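Dinton workshop teaches robot arms to arrange flowers by hand and by remote

Posted March 2020

DINTON — A small automation company is teaching a pair of robot arms to handle cut flowers, and it is using artificial roses to do it.

Etar, which rents space in the former Tsoukalas printing works on the east side of town, began the project in October after a regional flower packer asked whether a machine could take over part of its bouquet line. The packer has not been named. Etar says the work is still at the training stage and no robot has been installed at a customer's site.

Instead of writing out each motion in code, the company's staff show the robot what to do. An operator stands near the table with a handheld controller and drives the arm through the job from start to finish. The gripper goes down to the basket, closes on a stem, lifts it and carries it to a holder. The movements of every joint are recorded along with the video from a small camera at the wrist. Each complete run is called a demonstration, and the software learns from a large number of them.
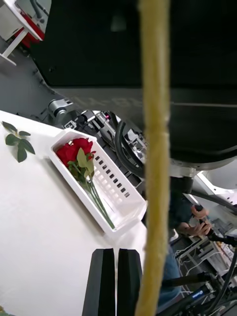 Etar had recorded 859 demonstrations by the end of last month and wants 2,000 before it runs a full test. Operators work in 30-minute turns and then hand the controller to someone else. The company found that runs recorded late in a long shift were jerkier and had to be thrown out more often.

"You get tired and you start rushing the last part, where the stem goes in," said Indrek Petrauskas, who leads the project. "The robot copies that. If you jab at the holder, it will jab at the holder too."

The team has tried two ways of giving the robot its lessons. In the first, a person takes hold of the arm and guides it by hand while the motors are set to give way. In the second, the person uses the controller and does not touch the arm. Hand guiding was quicker to learn, and new staff could make a usable recording on their first day. It also put a hand and sleeve in view of the wrist camera in many of the early runs, and those recordings were less useful for training.

Remote control took longer to pick up. Petrauskas said most people needed several sessions before they could judge depth well enough to close the gripper on a stem without pushing it along the table. The company now uses remote control for nearly all of its recording and keeps hand guiding for setting the starting position and for showing the arm a new angle of approach.

Flowers are a harder job than the boxes and bottles Etar has worked with before. A stem is thin and bends when it is gripped near the end. Leaves get between the fingers and the part they are meant to hold. The head is heavy compared with the rest, so a rose that is picked up too low will swing.

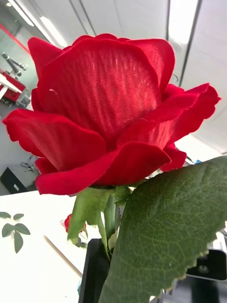

Real roses were used for the first two weeks. They bruised after a few pickups and had to be replaced every day, and the change from one batch to the next made it hard to compare runs. The artificial ones keep their shape much longer. Their petals are woven cloth, and the big leaves have toothed edges and veins, so the wrist camera still has to deal with a leaf covering part of the stem and the holder below it. Petrauskas said the camera view matters as much as the grip at that point in the task, and that operators are told to slow down if they lose sight of the stem.

The recordings are sorted with a program called Dralto, written by the company's own staff. It marks where each run starts and stops and flags the ones where the gripper opened early. A person then watches the flagged runs and decides which to keep. Failed runs are stored in a separate folder and are not used for training at present, though the team has discussed using them to teach the robot how to recover after a drop.

In a short trial last month the arm was left to work without an operator for the first time. It made 60 attempts at moving a single rose from the basket to the holder. Etar would not give the number that succeeded, but Petrauskas described the result as "good enough to keep going." Most of the trouble came when two stems were lying across each other. The robot tended to close on both.

New demonstrations will concentrate on that problem, with the stems laid closer together and at different angles. The company also plans to change the height of the holder between runs so that the arm does not learn only one position.

Etar is looking for part-time operators to help finish the recording. No background in robotics is needed, and training is paid. Applicants should be able to stand for the length of a turn and must be 18 or over. Forms are available at the front desk of the Tsoukalas building.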